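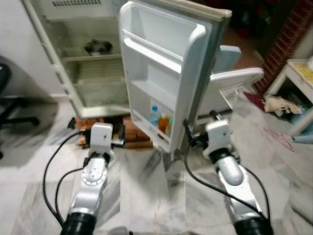
Fridge, door open.

Gebru Self-Catering Kitchen Pack
Hire item 213
Supplied by Brimow Holiday Hire

The Gebru is a boxed set of kitchen and table items for people staying in cottages, chalets, bunkhouses and static caravans where the kitchen is short of equipment. It is hired by the stay and brought to the door in Govness and the villages on either side of the valley road. Guests can book it themselves, or the owner of the property can book it for them.

It is packed for up to 8 people. If your party is smaller you still receive the full pack, at the same price. Larger groups should add a second pack or ask us for loose plates and cutlery.

What is in the pack
Dinner plates, side plates and bowls
Mugs and tumblers
Knives, forks, dessert spoons and teaspoons
Large saucepan with lid
Small saucepan
Frying pan
Oven dish and baking tray
Chopping boards, 2
Kitchen knife in a sleeve
Colander, grater, peeler, tin opener and corkscrew
Wooden spoon, ladle and fish slice
Washing-up bowl, tea towels and oven gloves

Plates and bowls are plain white stoneware and can go in a dishwasher or microwave. The tumblers are plastic. Both saucepans and the frying pan work on gas, electric and induction hobs. The chopping boards should be washed by hand, as they warp in a dishwasher.

Not included
Kettles, toasters and other electrical items are listed separately under Small Appliances. The pack has no food, washing-up liquid or foil. Wine glasses can be added when you book and are charged by the box.

Length of hire
The standard hire is 7 nights. Short breaks are charged at the short break rate, which covers any stay of up to four nights. For longer stays, please ask for a price before you book. From October until Easter we deliver on fewer days, so check the delivery calendar if your arrival date can't be moved.

Delivery and collection
Packs are delivered in two lidded crates. They go into the porch or kitchen, or to the site office if you are on a caravan park. We deliver before 4 pm on the day you arrive and collect after 10 am on the day you leave. Please tell us about steps, locked gates or a track that is not suitable for a van. There is no delivery charge within Govness itself.

Before you leave
Wash and dry everything and put it back in the crates. The packing list is fixed inside each lid. Crates left unwashed are charged a cleaning fee, taken from the deposit.

Breakages
One broken plate, mug or tumbler per stay is allowed without charge. After that, items are charged at the replacement price shown on the packing list. Please don't replace them yourself, as the sizes have to match for the crates to close.

Often hired with this item
Kerumix folding high chair
Kerumix travel cot with fitted sheet
Bed linen, single and double
Picnic blanket, waterproof backed

To book, add item 213 to your basket and enter the name or postcode of the property at checkout.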